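5. Calibración de la vista superior y registro de objetos

Esta sección explica cómo preparar el módulo de percepción Ceno para una estación de dos brazos y cómo guardar una escena inicial que el planificador Zirnen pueda usar. Antes de empezar debe haber terminado la sección 4 (conexión de los controladores y límites de articulación). Si el panel Estado muestra algún brazo en naranja, vuelva a ese punto.

Necesitará:
- La estación con ambos brazos en posición de reposo.
- El tablero de calibración suministrado.
- Los objetos de la tarea.
- Una sesión de Ceno con permisos de edición.

PRECAUCIÓN: Durante los pasos 5.1 y 5.2 los brazos deben permanecer con el movimiento bloqueado. El bloqueo por software no sustituye a la parada de emergencia; téngala siempre al alcance de la mano.

5.1 Calibración de la cámara

1. Abra Ceno y seleccione Estación > Cámaras > Superior.
2. Coloque el tablero de calibración plano, dentro de la zona de trabajo. Debe verse entero en la ventana de vista previa.
3. Pulse Capturar. Cambie el tablero de posición y de orientación y repita hasta completar 9 capturas. Procure que al menos 4 queden cerca de los bordes de la zona de trabajo.
4. Pulse Calcular. El proceso tarda alrededor de 68 segundos y no debe interrumpirse.
5. Compruebe que el resultado aparece como Válido y pulse Guardar. Si aparece como Dudoso, borre las capturas con mayor error en la lista y sustitúyalas.
6. Retire el tablero.

Nota: la calibración se guarda por estación. Si mueve el soporte de la cámara, aunque sea unos milímetros, la calibración anterior deja de ser aplicable y hay que repetir el procedimiento completo.

5.2 Definición del plano de trabajo

1. Cubra la mesa con un material mate y de color uniforme. Alise las arrugas y fije las esquinas si el material tiende a levantarse.
2. En Ceno, abra Escena > Plano y marque con el ratón los límites de la superficie cubierta. No incluya las franjas de mesa que queden a la vista: el segmentador toma los cambios bruscos de tono por bordes de objeto.
3. Marque como Zona excluida las áreas ocupadas por las pinzas en reposo y por sus cables.
4. Pulse Ajustar plano. La línea de contorno pasa de gris a azul cuando el ajuste termina.

Nota: las sombras suaves no suelen afectar al ajuste. Las sombras finas y muy marcadas, como las que proyecta una estructura de alambre, sí pueden aparecer como geometría falsa. Si ocurre, suba el parámetro filtro_sombra de un nivel en un nivel y vuelva a pulsar Ajustar plano.

5.3 Registro de la escena inicial

El perfil Hwang, incluido en la instalación, contiene una tarea de dos brazos con un escurreplatos de alambre y dos vasos. Se usa en el resto del manual como tarea de referencia.

1. Cargue el perfil desde Archivo > Perfiles > Hwang.
2. Coloque el escurreplatos en el centro de la superficie, con el lado largo en la dirección vertical de la vista.
3. Tumbe un vaso a cada lado del escurreplatos, con la boca hacia fuera. No hace falta que queden a la misma distancia ni a la misma altura.
4. Compruebe en la vista superior que ningún objeto toca una pinza ni queda debajo de un cable.

El vaso amarillo se asigna al brazo izquierdo y el verde menta al derecho. La varilla de madera apoyada a lo largo del escurreplatos se registra como parte de este y no recibe identificador propio.

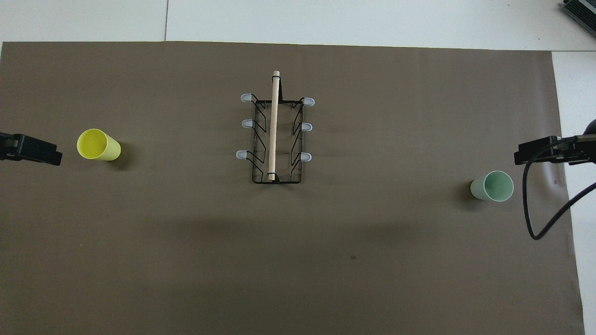

5. Pulse Detectar. Ceno dibuja un contorno sobre cada objeto y muestra su etiqueta y su nivel de confianza.
6. Revise las etiquetas. El nivel de confianza de cada vaso debe ser de 84 o superior. En el escurreplatos se admiten valores más bajos, ya que el fondo se ve a través del alambre.
7. Si un contorno es incorrecto, selecciónelo y elija Corregir a mano. Arrastre los puntos hasta el borde real del objeto. En un vaso tumbado, el contorno debe incluir tanto la boca como la base.
8. Compruebe la flecha de orientación de cada vaso. Debe salir de la base y apuntar hacia la boca. Si está invertida, pulse la tecla R.
9. Pulse Guardar escena y escriba un nombre sin espacios ni acentos.

5.4 Comprobación en el planificador

1. Abra Zirnen y seleccione Importar escena. Elija el nombre guardado en el paso anterior.
2. Active la opción Solo simulación - viene desactivada de fábrica en los perfiles de dos brazos.
3. Pulse Planificar. Se genera una trayectoria de aproximación para cada brazo.
4. Reproduzca el resultado a velocidad reducida y observe el volumen reservado de cada pinza, que se dibuja en transparente. Los dos volúmenes no deben cruzarse sobre el escurreplatos.
5. Si Zirnen indica Conflicto de brazos, cambie el modo de Simultáneo a Alterno y vuelva a planificar.

PRECAUCIÓN: Zirnen no modela los cables. Una trayectoria válida en simulación puede tensar o enganchar el cable de una pinza. Antes de la primera ejecución real, revise el recorrido de cada cable con el brazo sin energía.

5.5 Mensajes frecuentes

Plano no encontrado. La superficie tiene brillos o la zona marcada es demasiado pequeña. Revise el apartado 5.2.

Objeto duplicado. Una sombra se ha detectado como objeto. Borre el contorno sobrante o suba filtro_sombra.

Pinza dentro de la escena. La zona excluida no cubre la pinza en su posición actual. Amplíela o devuelva el brazo al reposo.

Escena caducada. La calibración es posterior a la escena guardada. Repita los pasos 5 a 9 del apartado 5.3; no es necesario volver a definir el plano.

Los registros de cada detección se guardan en la carpeta Kendov del equipo de control. Adjúntelos siempre que abra una incidencia - sin ellos no se puede reproducir el error.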